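Netico publishes results of its simulated gripper comparison

KESTVILLE, June. Netico has released the results of a comparison of gripper and controller settings for handling cloth, carried out entirely in simulation. The full set of trial logs, the scoring sheet and the controller settings can be downloaded free of charge from the company's website.

The comparison covers 579 trials. In each one, a simulated robot arm fitted with a two-finger gripper was asked to take hold of a piece of fabric on a flat surface, lift it clear and put it down again inside a marked area. Two finger designs were tried, called Gunder and Maihi after the Netico projects they came from. Each was run with the same two controllers, one that moves the fingers to a set position and one that closes them until a set force is reached.

Cloth was chosen at the request of customers in laundry and garment handling. Many of them already use two-finger grippers for boxes and bottles and wanted to know how far the same hardware could be taken with soft goods before a special tool was needed.

Of the 579 trials, 347 were scored as complete. Another 181 ended with the cloth lifted but put down outside the marked area, or let go early. In the remaining 51 the fingers closed without taking hold of the fabric at all.

The trials took place in a simulated room with household furniture, so that the cameras had ordinary clutter to deal with as well as the work surface. The cloth was dropped into a new heap before each trial, and the position of the other objects was changed between batches. 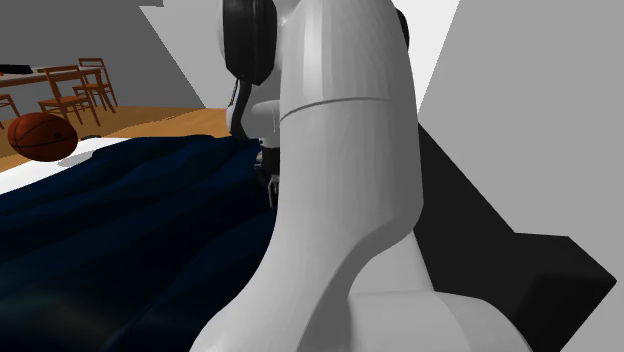

What was compared

Gunder is a finger with a flat inner face and a thin, firm pad. It was designed for cartons and has been in use with Netico's customers for several years. Maihi is a newer finger with a softer pad and a narrower tip, intended for objects that change shape when they are held.

Both designs were given the same approach speed, the same opening width and the same time limit. The cloth model, the friction values and the lighting were fixed before the first trial and left alone until the last.

With the position controller, the two fingers gave similar results. Both did well when there was a raised fold to close on and poorly when the cloth lay flat against the surface. With the force controller, Maihi completed more trials than Gunder and dropped the cloth less often during the lift. Gunder was the quicker of the two to settle after closing, and it was also less likely to pick up two layers of a fold when only one was wanted.

The trials that failed outright were mostly down to the approach. The fingertips came down a little too high, closed, and left the fabric where it was. Lowering the approach height cured this in later checks but brought more contact between the fingertips and the surface, and Netico advises anyone using the settings on a real arm to begin at reduced speed.

Camera placement

Two views were compared for guiding the arm. The first was a fixed camera looking across the work surface. It gave a good view of the whole cloth at the start of a trial, but the arm often covered the part of the fabric that mattered once it had reached down. The second was a close view from behind the gripper, which kept the fingers in sight and lost most of the room.

The best results came from using the fixed camera to choose a fold and then handing over to the close view for the last part of the approach. Runs that used the close view alone took longer and sometimes went for a fold that was not the nearest one. Lighting made a difference here too. In the darker settings the pads and linkages were hard to separate from the background, and the controller was slower to confirm that the fingers were open before a new attempt.
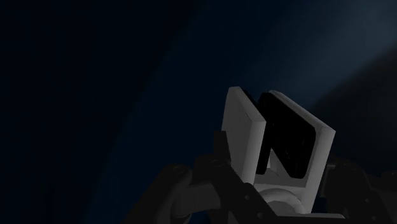 Netico Press Office
Communications Team, Kestville

Limits of the results

The figures describe simulated trials only. The cloth model does not cover stretch fabrics, seams, zips or buttons, and it treats every piece as a single sheet. Pad wear was not modelled, so the results say nothing on how long either finger would last in daily use. Netico does not recommend choosing a gripper on the basis of these numbers alone.

A follow-up set of 300 trials on a physical arm is planned at the company's Kestville workshop. It will use the same scoring sheet, with towels and plain cotton sheets in place of the modelled cloth. Results will be published in the same format, including trials that fail.

Availability

The download contains the trial logs, the settings for both controllers, the two camera positions and the geometry files for the Gunder and Maihi fingers. The files may be used for research and teaching without a licence fee. Commercial users are asked to contact Netico before including the finger geometry in a product.

Maihi fingers can be ordered now as a replacement set for existing Netico two-finger grippers. They fit the same mounting points as Gunder and need no change to the wiring. The force controller is supplied as a software update to customers with a current support agreement.

About Netico

Netico designs grippers and control software for small and medium-sized robot arms. The company is based in Kestville and supplies customers in packaging, laundry services and education.

Enquiries about the trial data, and requests for images for publication, should be sent to the press office through the contact form on the Netico website. Technical questions on the controller settings are handled by the support desk.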